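March, dye notes, Prelov yarn

Third go at the green and I'm finally getting somewhere! Weighed out 178 g of the Prelov wool, soaked it overnight, then into the pot at 70 C with the Penrose powder (vinegar last this time, I keep forgetting). Gave it 12 minutes extra and it took up nearly all the color.

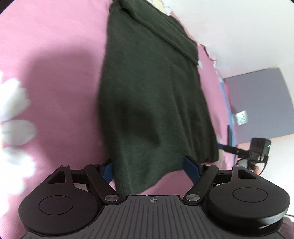
Dark green knit on pink fabric.

Eltstead tap water is so hard that I may switch to jugs for the next batch. The old Sestisow recipe wants 600 ml per skein, way too little in my pot, so I doubled it.

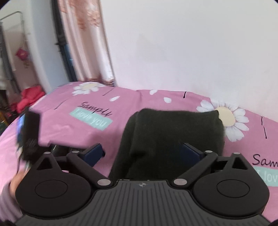
Posted by the dye bench, 4:15 pm

Still to do: rub test on white cotton, and wind off the leftover skeins before they felt themselves into a lump.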